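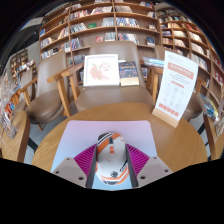
Why send people out to ordinary places to gather demonstrations, when a laboratory table is available all day? Because a policy trained on one table learns that table extremely well, and the rest of the world is furnished differently.

## 4. Data Collection

### 4.1 Protocol

**Figure 1.** A demonstration of the tabletop subset, seen from the camera on the hand-held gripper. The magenta ribbed pads are on either side of the object, with a pastel mat on a round wooden table. Bookshelves and chairs make up the background.

The Casach corpus contains 3207 demonstrations gathered with hand-held grippers over a single spring. Each demonstration is one attempt at one short task: pick up an object, put it somewhere else, let go. We wrote longer tasks into the first draft of the protocol and removed them in April, after finding that our collectors and our instructions had very different ideas of what "tidy the table" meant. The collectors' ideas were generally better, but they were also all different from one another, and the learning system had no way to ask which one we preferred.

A collector arrives at a site with a gripper, a mat and a printed card of tasks. The mat is optional and its position is left to the collector. An earlier version of the protocol fixed it to the near edge of the table, and the policy trained on those recordings (Section 5.2) reached for the near edge of every table it met, including tables with nothing on them. We consider this a success of imitation learning and a failure of ours.

Furniture, signs and stock are left where they are found. Collectors may move an item only if it would be knocked over by the task. They are asked not to improve the view in any other way, a rule that proved surprisingly hard to follow. People who would never straighten a stranger's bookshelf will do so at once if they believe a neural network is going to look at it.

### 4.2 Sites

We group the sites by the kind of surface and seating they offer. Public seating areas of the kind shown in Figure 1 turned out to be the most useful for our purposes. A round table has no corner to line things up with, and shelves of books give the camera a background full of small, bright rectangles, several of which look more graspable to an untrained detector than the object in front of it. We had planned to treat such backgrounds as a nuisance to be balanced out. In the end we asked for more of them.

The Rindham subset, 412 demonstrations, was collected entirely in such places and is held out for testing. No site in it appears in the training split. We mention this because an early split, made by shuffling individual recordings, placed the same table on both sides and gave us the best results of the whole project. They are not reported here.

### 4.3 Objects

Objects were chosen to be light, unbreakable and boring. The third requirement was relaxed when we noticed that plain objects on plain mats produced recordings in which very little could be said to have gone wrong. Patterned objects are harder. Bold stripes can pull a pose estimate toward the pattern and away from the shape, and a rounded, elongated body offers the fingers a choice of grips that differ more in outcome than in appearance. The object in Figure 1, white and shaped like a computer mouse, with orange diagonal stripes, has both properties.

We chose compliant, ribbed pads for the same set of reasons. They forgive small errors in approach, which makes the collectors faster, and they also hide those errors from us, which makes the labels worse. Section 6 returns to this trade without settling it.

### 4.4 Screening

Every recording passes through Bidbridge, our screening tool, before it is admitted to the corpus. Bidbridge checks that the camera pose can be recovered over the full length of the demonstration, that the fingers remain in view, and that the recording ends with an open gripper. It rejected 285 recordings, which are not included in the total given above. The most common cause was lost tracking during a fast approach. The second was a collector pressing stop with visible satisfaction and no release - the object was where it belonged, the hand was still on it, and as far as the policy would ever know, tasks end by holding things forever.

We kept the rejected recordings in a separate folder and used 40 of them to tune the rejection thresholds. The thresholds are therefore well suited to the mistakes our collectors made and may be less so to anyone else's. Groups using the tool with a different gripper should expect to set them again.

### 4.5 Annotation

Labels are deliberately thin. Each demonstration carries a task name, an object name and a mark for the moment of grasp, placed by hand using Ene, a small viewer written for the project. Two annotators marked each recording independently. They agreed closely on rigid objects and much less on anything gripped by soft pads, where contact begins well before the object is held. One annotator consistently marked first touch and the other marked the point at which the pads stopped bending. Our guidelines supported both readings, having been written by people who knew what they meant.

We resolved this by storing both marks. The interval between them is now used as a training signal in its own right, and Section 5.3 shows that it helps on patterned objects and does nothing measurable on the rest. We would like to claim that this was the plan.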